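Konham Bench Practice
Filed under: Robots at Work / Standards & Guidance
4 min read

1/ Konham has published the revised house rules for tabletop manipulation work. They apply to every bench at the Hullano site, including benches used by visiting teams. This thread sets out the main points for those who will not read the full text today.

2/ The previous rules were written for one arm and one room. They assumed that the person who laid out the table would also run the arm and write the log. With three teams now sharing benches, that assumption no longer holds, and the July review asked for a single text.

3/ Scope. The rules cover arms with two-finger grippers handling household items at table height. Mobile bases are excluded. So is any task involving heat, blades or open liquids, for which a separate approval is required from the bench safety lead, Deirdre Cronin.

4/ Layout. Items are placed on a plain, matte surface. Each item must have clear table on at least one side wide enough for an open gripper. Where a task calls for items to be close together, the task sheet must say so, and the operator initials that line.

5/ Open gripper at start. Every run begins with the fingers apart and clear of all items. A run that begins with the fingers closed, or touching anything, is marked void and repeated. It may not be trimmed afterward to look compliant.

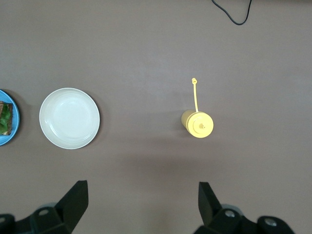 Plates, sandwich and squeeze bottle on the bench, gripper open. Layout rules: section 2.

6/ Cables. Any cable on the table must lie flat and stay outside the working area. Loose loops are permitted behind the items. They are not permitted between the items and the gripper. Operators check this by eye before each run and again after any change of layout.

7/ Containers with attached caps. Squeeze bottles and similar items often have a stopper on a strap. The task sheet must state whether the stopper is to be open or closed, and which way the strap should point. Two of our teams had been recording these as the same starting condition — they are different tasks.

8/ Food items. Real food and replicas are both allowed, but the log must state which was used. Real food is replaced after 10 runs or at the end of the session, whichever comes first. Nothing that has been on a bench may be eaten. This applies to sealed items as well.

9/ Fingertips and fasteners. Fingertips are wiped down and all visible screws on the gripper are checked by hand at the start of each session. A loose fastener stops the session. The operator does not tighten it and carry on; the arm is powered down and the fault is entered first.

10/ Speed. The arm may not exceed the bench limit while a person is within reach. The limit is printed on the card fixed to each bench. Teams may work below it. Requests to work above it will be declined during shared hours.

11/ Logging. Each run receives one entry, written by the person who was at the controls. Failed runs are kept. In a sample of 1,000 older entries, 39 gave no outcome at all, and those runs can no longer be used for comparison. The new form will not close without an outcome.

12/ Stopping. Anyone in the room may call a stop, for any reason, and need not explain it at the time. The arm is halted first and the discussion follows. Visiting staff should be told this before they are shown anything else.

13/ Naming. Logs will use the Trivden item list, so that a plate is called the same thing on every bench. Color is recorded in plain words. Where two plates are in use, color is the first means of telling them apart.

14/ The Ó Conaill group asked whether existing layouts may be kept. They may, provided they meet the clearance and cable rules. Layouts that do not will be given 5 weeks to change.

15/ The rules take effect on 2 Aug 2025. Printed copies will be at each bench. Questions on wording should go to Deirdre Cronin through the bench safety mailbox, with the section number in the subject line.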